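The Slow Part of Picking Things Up

At Warkico, the working day starts with a replay. Someone picks a recording from the previous afternoon, drags the slider to the middle, and the software team watches a pair of fingers close on something small. Then they look at the two lines plotted underneath. One line is where the fingers were, according to the camera. The other is where the motion planner would have put them. When the lines part, somebody has to find out why.

The company occupies the upper floor of a former print shop in Mestside, above a bicycle wholesaler. It makes no arms and no grippers. It sells software that decides how a two-fingered hand should approach an object, how wide it should open, and when it should give up. The product is called Daso, and it runs on other people's hardware.

For its first two years Daso worked the way most grasping software did. A depth camera looked at a bin, a network proposed places to put the fingers, a scoring step ranked the proposals, and a planner worked out a path to the best one. It was good at boxes. It was fair at bottles. Customers who packed boxes and bottles were content.

Then a returns warehouse asked for a trial. Returns are not boxes and bottles. They are whatever people send back, often out of the packaging, and the first tote held keys, a hair clip, a tape measure and a sock. The scoring step ranked the sock highest.

Perception was the first suspect. The depth camera returned almost nothing useful for clear plastic, and shiny metal came back as holes or as spikes. The team spent the spring on this. They dropped the depth image as the only source of shape and had a second network estimate the surface from color alone, then let the two argue. Where they agreed within a few millimeters, the planner was allowed to move at full speed. Where they didn't, it slowed down and came in from above.

That helped, though less than the team had hoped. Failed picks were still common, and the replay tool showed that most of them were not cases of missing the object. The fingers arrived at the right place. They arrived at the wrong angle, or they closed before the object had settled between them, or they pushed it along the table and the software kept going as if it hadn't moved.

So the work shifted from seeing to timing. A planner that computes a path once and then follows it has no opinion about what happens along the way. The new controller in Daso replans in short steps, using the wrist camera the whole time. It looks at the object, commits to a small piece of motion, looks again. The engineers call a piece a bite. A pick of a loose key might take 27 bites; a cardboard box takes far fewer.

The trouble with a controller like that is that it has to be taught what a good bite looks like, and a simulator only goes so far. Simulated friction is too even. Simulated cloth is expensive to compute and behaves oddly at the edges. The team wanted recordings of real hands doing the job, from the same viewpoint the robot would have, with the same kind of fingers.

People now do much of that with grippers held in the hand, and the camera on the tool records what a robot's wrist camera would record. No arm has to be programmed, and a person can work through a pile of odds and ends on any surface that will hold them. Lighters, pens, tins, toys and rolls of tape are all good material. Soft surfaces are wanted too, as they give under the fingers and let small things sink and tilt.
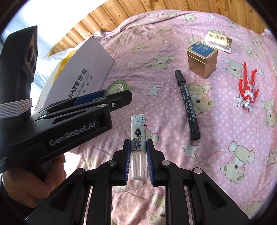

A recording is of little use until it has been cleaned, and the tooling for that has taken up more of the year than the controller. The first job is to recover where the gripper was at every moment, using only the video and the motion sensor. Patterned fabric is a help here, up to a point, and a plain white tabletop is a misery. Repeated patterns can fool the tracker into matching one motif with its neighbor, and the whole path jumps sideways. Daso's import tool now flags any jump larger than a hand could plausibly make and asks a person to look.

The second job is cutting. A continuous recording has to be split into attempts, and each attempt marked as a success, a failure or neither. The early version did this by finger width alone: closed a little means holding something, closed all the way means holding nothing. That rule fell apart on thin objects. A silver charm or a paper sachet leaves the fingers so nearly closed that the reading is no different from empty. The current version looks at the image between the fingers as well, and it keeps the failures. A controller trained only on success has never seen a slipping object and doesn't know that it should stop.

Bright windows are a separate headache. Auto exposure on a small wide-angle camera follows whatever fills the view, and as the hand turns, part of the image can wash out to white. The team considered throwing such clips away. In the end they kept them and masked the washed-out area in the tracker, on the grounds that warehouses have loading doors.

The batch sizes are modest. A set of around 300 cleaned attempts is enough to show whether a change to the controller is going anywhere, and the team would sooner have that by evening than a larger set by the end of the week. Training runs overnight. In the morning the new version goes onto the test arm for 100 picks from a mixed tote, and the result is written on the whiteboard next to the previous one.

Two-handed work is next on the list, and it raises a scheduling problem that the planner was never built for. With a single gripper, the only question is what to do next. With a pair, each has to know what the other is about to do, and neither can simply wait its turn or the whole thing takes twice as long. The current prototype gives each hand its own controller and a shared map of claimed space. It is safe and rather timid. Both hands will sometimes hover at the edge of the same patch of table, each giving way to the other, until a timer breaks the tie.

Doležal, an integrator that installs Daso on packing lines, has asked for the two-handed version by August. The team has promised a trial build with the timer still in it. Meanwhile the replay tool has gained a second pair of lines, and the morning sessions run longer than they used to.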